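Teston Area Place Guide: README

Last updated: 11th June
Reading time: 7 min

This is the data behind the neighborhood guide of Teston and the towns near it. It contains short records of neighborhoods, old villages, stations, parks, markets and some streets which people use as a name for a bigger area. If you are moving to the area, or you write about it, or you make maps, you may find it useful. You can use it without knowing any local history.

The present release is version 3. The earlier versions covered only the city inside the ring road, and many readers wrote to us that this is not how they live. A person can have an address in Graketti, work in the old port of Teston and buy vegetables in Yüksel, and she will say to her relatives that she lives in Teston. So the guide now covers the whole metro area as the bus network understands it.

What is in the files

There are about 1,000 records in the main table, places.csv. Each record is one place. The columns are:

place_id: a short code, it does not change between versions
name: the name that is used on street signs today
other_names: older names and spoken names, separated by a semicolon
district: the district where the larger part of the place lies
kind: neighborhood, village, station, park, market or street area
first_seen: the oldest map or register in which we found the name
note: free text, normally one or two sentences

The second table, links.csv, says which place belongs to which bigger place. A place can have two parents. This happens mostly on the Graketti side of the river, where the parish border and the city border were never the same line.

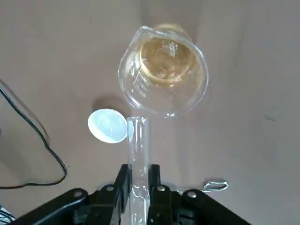 The third file, boundaries.geojson, has an outline for the neighborhoods and the parks. Stations and markets have only a point. Please do not read the outlines as legal borders. We drew them from what residents told us and from the names of shops, schools and bus stops, and two neighbors on the same street can disagree with us and with each other.

How the records were collected

The base was the street register of the city, which is complete but very dry. It knows Lower Mill Street but it does not know that everybody calls the area behind it "the Steps." For this second kind of name we used old bus timetables, advertisements for apartments, and talks with residents in the district offices.

The records for Yüksel were made in a different way. Yüksel was a separate town until the railway line was extended, and its registers are kept in its own town hall, in the order of the families who owned the land. We had to go from the family to the field and from the field to the street. If you find that a record from Yüksel has a long note and an empty first_seen, this is the reason.

For sorting and comparing names we used Skustico, a small matching tool that we maintain ourselves. It suggests pairs of names that may be the same place, and then a person decides. Skustico is good with spelling variants and weak with nicknames. It wanted to join Upper Garden and Upper Gardens, and these are two places with a hill between them. 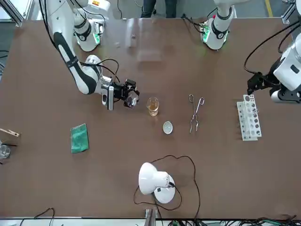

Names that changed

A large part of the work was the renaming of streets in the old port. When the warehouses became apartments, the builders gave new names to whole blocks, and some of these names are now on the signs and some only on the doorbells. Our rule is simple. If the name is on a street sign, it goes to the column "name." If it is only on a doorbell or in an advertisement, it goes to "other_names." If we did not see it with our own eyes in any place, we leave it out, even when it is in other guides.

The name Teston itself is recorded in several spellings. We do not give an explanation of its origin. There is a popular story about a ferry keeper, and we heard also a story about a stone in the river, and for neither of them could we find a source older than the tourist brochures.

Known problems

The center of Teston is covered much better than the edges. The hill villages to the north have few records, and the dates there come from a single map that is damaged by water on one side.

The new housing area beyond Graketti station was still being built when we walked there in March. Its streets have temporary numbers in our table. Please do not print them.

Some notes contain opinions, for example that a street is pleasant or that a market is expensive. We tried to remove them, but the old notes were written by many hands. Tell us if one is unfair to your area.

The column "kind" has one value only for each place. A market that became a neighborhood is recorded as a neighborhood, and the market is mentioned in the note. 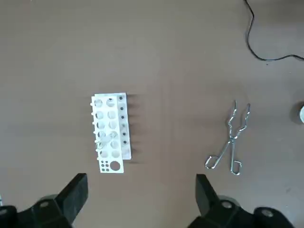
Local Studies Department, Teston City Library

How to use the data

All tables are in UTF-8. Please open them with this setting, otherwise the letter ü in Yüksel will be broken and your join with links.csv will lose all records of that town without any warning. This is the most frequent question we receive.

For a simple list of neighborhoods, filter "kind" and sort by "district." For a map, join boundaries.geojson on place_id. Do not join on the name. There are 7 places called Church Field, and all of them are correct.

If you need the older spellings for family research, search in other_names as well as in name, and try the search without the last letter. The clerks in Graketti often dropped it.

License and credit

You may copy, change and print the data, also in a paid product, if you write "Teston Area Place Guide" and the version near it. The scanned maps are not part of the release. They can be seen in the reading room on request.

Corrections

Send corrections to the desk of the department, on paper or by the form on the library website. Write the place_id, what is wrong, and how you know it. A photograph of a sign is enough. A memory is also welcome, we will record it in the note together with the decade you are speaking about. Corrections that arrive after a release are collected in changes.txt and go to the main table with the next one.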